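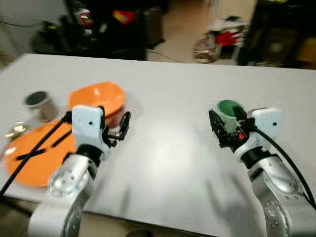

Orange plate and bowl on the table, with the green cup.

Plaltden-Household mailing list
Subject: Re: [Plaltden-Household] Which dishes go where, and what to keep
From: Gunvor Ekström
Date: May 6, 2019

On the Berge house address, the following was written:

> Hello all,
>
> We have started on the kitchen boxes at Berge and need some
> decisions before we put things on shelves. Questions:
>
> 1. Are we keeping the colored dishes together by color, or by
> type? At Herham it was by color and people seemed to like it.
> 2. What about single mugs with printing on them? We were told
> in March that they would all go to the resale table, but they
> are still in the boxes.
> 3. Spoons. We have far more spoons than forks.
> 4. The chairs with fabric seats. Do they stay in the dining
> room, or do we get the plain ones back from Herham?
> 5. Do we order more plates from Limance or wait?
>
> We would like to be able to set a table for a normal supper
> without opening six boxes.
>
> Berge house

Thanks for writing these down as separate questions. I will take them in order, with one detour, and put the things I am less sure about near the end.

Color or type

By type. I know Herham did it by color, and it looked nice on the open shelves there, but Berge has closed cabinets and you can't see the colors until you have the door open anyway. Plates with plates, bowls with bowls, cups with cups. Within a stack you can keep the orange ones on top of one another if you want to, but please don't hold up the unpacking for it.

I like the orange and green mixed on one table. The dark green inside the cup goes well with the orange bowl. If someone wants to set a table in all one color for a birthday, they can pull out what they need and put it back in the right stack afterward.

The bowls with the wide rims take up more room than the others and should have the lower shelf to themselves. If you nest them with narrower bowls the pile leans, and at Herham we lost a few that way. Large flat plates go at the bottom of the plate stack. Small plates get their own stack. Please don't put small plates on top of large ones, even if it saves space, as every large plate then has to be dug out.

Cups go upside down on a liner, one layer only. There is a roll of liner in the hall closet at Berge, behind the vacuum cleaner bags. If it is not there, ask me and I will bring the one from Plaltden.

Printed mugs

The March note was mine and it was too strict. I wrote it after looking at the overflow shelf at Herham, and I was tired of that shelf. Keep a mug if it is whole, if the handle is sound, and if anyone in the house reaches for it. A small logo on the front does no harm. The ones that can go to the resale table are those with chips on the rim, those that are too tall for the cabinet, and the ones that don't stand level.

To check whether a mug stands level, put it on the table and press on opposite sides of the rim. Do this on a table you trust. The one by the back door at Plaltden has a short leg and will fail every mug you own.

Keep mugs and cups on separate shelves. The cups have no business under the heavier mugs.

Spoons

Yes, there are too many. The reason is that the last order was placed twice. Put out what you need for a supper and one more handful, and leave the rest in the box with the lid on and the word SPOONS on the short side, where it can be read from the front. I will trade them for forks with the Herham house, which has the opposite trouble.

When you set the tables, please lay the spoon beside the plate before supper starts. Leaving them all in a jar at one end means passing the jar up and down, and the children take the long ones.
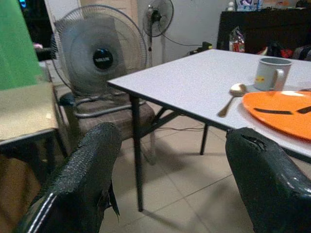 Chairs and the small table

The plaid chairs stay. They are more comfortable than the plain ones and the cushions have held up. I would brush them once a week and leave it at that. The plain chairs stay at Herham until fall, and then we can talk about it again.

Fans should come off the chairs before a meal. They can stand on the floor along the wall, with the cord on the wall side. In warm weather we always end up with a fan on a seat, and then we are a seat short at supper.

The white table with the black metal legs is a good serving table. It is the right height for putting down a stack of plates, and the top wipes clean with a damp cloth. Please don't use the scouring pads on it. I would keep a few things on it during the day: a mug, a spoon, a plate for whoever comes in late. Clear it completely in the evening so the morning crew has somewhere to work.

If you move it, two people should lift it. Lift by the frame underneath and keep your hands off the edge of the top, and don't drag it over the tile.

Ordering from Limance

Wait. By the list I made last week we have 288 pieces across the houses, counting plates, bowls, cups and mugs but leaving out the serving dishes. That is enough for ordinary suppers. What we are short of is large plates, and only at Berge. I can spare 19 from Plaltden and will bring them in the gray crate. If that doesn't cover it we order, but then only large plates, and in a color we already have.

Limance wants the order form filled out with the delivery address of the house and the name of someone who will be at home. Last time it came to the Plaltden address and sat under the stairs for more than two weeks.

Things I am less sure about

Whether the drying rack should go left or right of the sink at Berge. I am right-handed and would put it left. Those of you who do the dishes most should decide.

Whether we need labels inside the cabinets. We had them at Herham and after a month they were wrong. I would try without.

What to do with bowls that have lost their color at the bottom. They are fine to eat from. My suggestion is to use them for mixing and for bread dough, and keep them near the stove.

Also, the box marked GLASS in the Berge hallway has no glass in it. It has tablecloths, and the two oval ones are mine. Please leave those folded on top and I will pick them up when I come with the crate.

Reply to the list and not only to me, so that Herham sees it too.

Gunvor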